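Fekbridge Community Board > Home and Household > Folding or rolling for small drawers?

mossygate
Posted 2025-07-16
We've moved into a flat with one chest of drawers between two of us and the drawers are shallow. I've always folded T-shirts into squares and stacked them. My sister says roll everything. I tried rolling last night and the drawer wouldn't shut. Has anyone stuck with one or the other for longer than a week?

Pellow_D
Rolled for years, went back to folding. Rolling is fine for a suitcase. In a drawer the rolls come undone when you pull one out, and then you have a heap.

arif_pathirana
I'd disagree with that. They only come undone if you roll them loosely. Fold the shirt in thirds lengthways first, then roll from the hem up to the collar and put the rolls in with the loose end underneath. Mine stay put. How deep are the drawers? If a roll is taller than the drawer, you've rolled something too thick, and jumpers should go on a shelf anyway.

mossygate
Not deep at all. It's an old Andreadis chest that came with the flat. A T-shirt roll just about fits but a sweatshirt doesn't.

Cremilda Quintana
Neither, in my view. Fold into a square, then fold the square once more and stand it on its edge, so you look down on a row of folds. You can see every shirt and nothing gets buried. It does depend on the square being fairly even before the last fold. If one side is thicker the whole thing leans over.

A few of grey clothes on a white table, each folded to a rough square or rectangle:
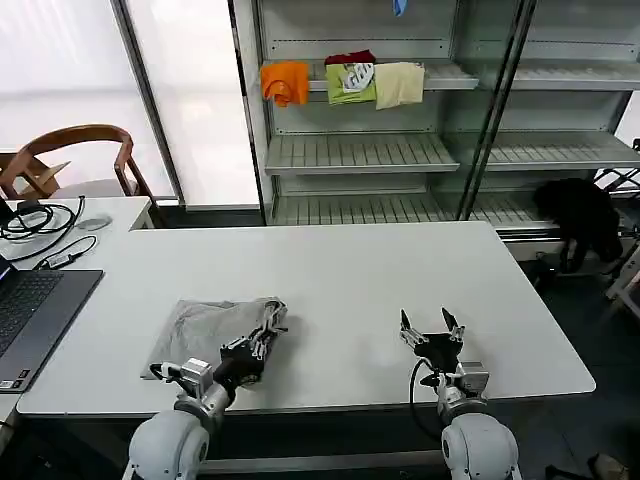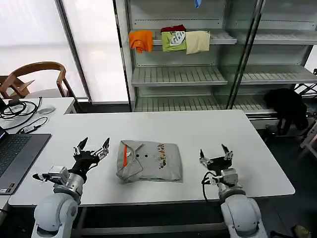
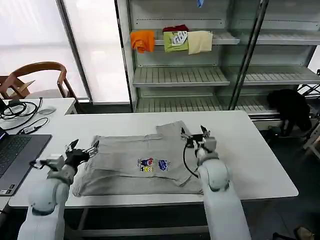
From there it's one more fold and into the drawer. Shirts with a stiff collar I don't bother with, they go on a hanger. The collar gets crushed if it's stood on edge and you end up ironing it again.

Pellow_D
Standing them up works until the drawer is half empty, then they all fall over. By the end of the week I'd be re-folding the lot.

Cremilda Quintana
Put a divider in. I use the Pastari ones with the spring, two to a drawer, and slide them along as the shirts go down. A shoebox lid does the same job.

arif_pathirana
I had the Mevex dividers and the spring went in June on both of them. Cardboard is better value. I still say rolling takes less room though. I've got 29 T-shirts in one drawer and it closes.

tansy500
Why does anyone need 29 T-shirts?

arif_pathirana
Work ones, mostly. Fair point.

tansy500
My advice would be to get rid of a third of them before worrying about how they're folded. The charity shop by the station takes clean clothes on weekday mornings - ring first, they stop when the back room is full.

mossygate
Thanks all. I've done one drawer standing up with a bit of cardboard in the middle, and left my partner's drawer stacked as he won't keep it up either way. Sweatshirts have gone on top of the wardrobe for now. Does anyone know if cedar blocks do anything for moths, or is that a separate thread?

Pellow_D
Separate thread, there's a long one under Pests.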